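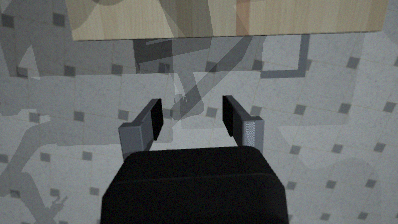
Minutes of the Celtoncombe Card and Paper Craft Circle

Home | Challenges | Minutes | Supply Swap | Contact

6 min read

Held 6/25/25, in the Hulunitz Room
Chair: Eleni Kneževič
Minutes: Club secretary
Apologies: received from the newsletter editor and one challenge judge

1. Minutes of the previous meeting

The minutes of the April meeting were read. One correction was made under item 4: the cardstock weight for the tag challenge should read 100 lb cover. The earlier text gave it as text weight. With that change the minutes were approved.

2. Matters arising

2.1 Die-cutting machine. The replacement cutting plates have arrived and are stored with the machine. The old plates are bowed and should be used only with thin metal dies. Members are asked to flip and rotate the plates between passes. The embossing mat is still missing. Anyone who took it home with the April kit should bring it to the next meeting.

2.2 Ink pad storage. The pads are now kept flat and upside down in the second drawer. Pigment and dye inks had been mixed together in the same tray and several lids were on the wrong pads. The lids have been matched by swatch. Two could not be identified and were thrown out.

2.3 Sign-out book. Still not being filled in for stamp sets. The chair repeated the rule that a set leaves the room only after it is written down, with the name of the set and the number of pieces in it.

3. Fold-out card challenge: results

The challenge called for a card with at least one working fold beyond the center crease. Entries were judged on mechanism, finish and use of color, in that order.

The gate-fold entry with the belly band placed first. The judges noted that both panels met cleanly at the center and that the band slid off without catching. Second place went to the stepped card in blue and cream. The waterfall card was placed third; its pull tab worked smoothly but the lower panels had been attached slightly out of line.

Two entries were set aside because the only fold was the center crease. It was agreed that the rule had not been clear in the newsletter, and that both makers may enter the same card in a later open challenge.

The judges asked that future entries be submitted without a name on the back. A numbered slip should be clipped to the card instead. Agreed.

4. Next challenge

Three themes were put forward: seed packets, windows, and one-color layering. After discussion the meeting chose one-color layering by show of hands.

Rules as agreed:

- One color family only, plus white or cream. Black is allowed for a stamped sentiment but not as a mat or base.
- At least 3 layers, counting the card base as the first.
- Finished size no larger than a standard A7 envelope will hold.
- Foam tape may be used. The finished card must still go into its envelope without force.
- Patterned paper is allowed if every color in the pattern falls within the chosen family.
- One entry per member.

A question was raised about metallic cardstock. Gold will be counted as yellow and copper as orange. Silver will be counted as gray. The chair's ruling was accepted, though one member asked that her disagreement on copper be recorded.

5. Adhesive comparison

A short report was given on the adhesives tested since April. Each was used to fix a textured mat to a smooth base, and the samples were left under a stack of magazines overnight.

The Fendora tape runner gave a clean line but lifted at the corners on the heavily textured stock. It performed well on smooth cardstock and on vellum where the vellum was later covered by a panel. The Ristić liquid glue held on all samples. It caused slight warping where it was applied in a full coat, and none where it was applied in thin lines set back from the edge. Double-sided sheet adhesive held well and was the only one suitable for fine die-cut lettering. It does not allow repositioning.

Recommendation: liquid glue for textured mats, tape runner for general layering, sheet adhesive for lettering. The samples are in the reference binder behind the divider marked Adhesives. Please do not peel them.

It was asked whether the samples could be checked again for yellowing. Agreed to look at them in a year.

6. Supplies order

The following were approved:

- White cardstock, heavy, smooth, 2 reams
- A7 envelopes, white, one carton of 1000
- Fendora tape runner refills
- Ristić liquid glue, large bottle, with fine tips
- Scoring board, one, to replace the board with the worn center groove
- Craft knife blades

Kraft envelopes were proposed and not approved. The present stock is enough for the year. The heavier vellum was deferred until a price is available for a part pack.

The envelopes will be split between the challenge kits and the card drive. Members who want extra for personal use may buy them at cost, in bundles.

7. Card drive

The drive will supply blank-inside cards for general use. The target is 100 cards. Birthday and thinking-of-you cards are the most needed; there is a surplus of holiday cards from last year and no more should be made for this purpose.

Cards for the drive should have no loose glitter, no pins or brads, and nothing thicker than a single layer of foam tape. Sentiments are to be stamped or printed in a size that can be read at arm's length. Each card should be placed inside its envelope with the flap left unsealed.

Finished cards go in the box by the paper trimmer. The box will be emptied at each meeting and the count entered in the minutes.

8. Demonstration

Eleni Kneževič demonstrated scoring and folding heavy cardstock against the grain. Points recorded for members who were absent:

Find the grain first by bending the sheet gently in both directions. It bends more easily along the grain. Where the fold must run across the grain, score twice in the same groove with light pressure, then fold slowly with the raised ridge on the inside of the card. Burnish through a scrap of paper to avoid a shine on dark stock. If the outer surface still cracks, the line can be touched up with a matching ink pad and a sponge dauber before any panels are added.

A practice sheet was handed out. Spare copies are in the binder.

9. Other business

9.1 The paper trimmer is cutting slightly out of square. Until the rail is adjusted, measure both ends of the sheet before cutting.

9.2 The Hulunitz stamp sets lent to the circle are to be cleaned with water and a soft cloth only. Solvent cleaner has clouded one of the clear blocks.

9.3 A request for a beginners' table was discussed. It will be tried at the next meeting with a simple single-mat card. Precut panels will be provided.

10. Actions

Chair: place supplies order; adjust trimmer rail.
Secretary: publish the layering rules in the newsletter; correct the April minutes.
Challenge judges: prepare numbered slips.
All members: return the embossing mat if found; fill in the sign-out book.

The meeting closed after item 10. The date of the next meeting will be given in the newsletter.

Previous | Next | Back to Minutes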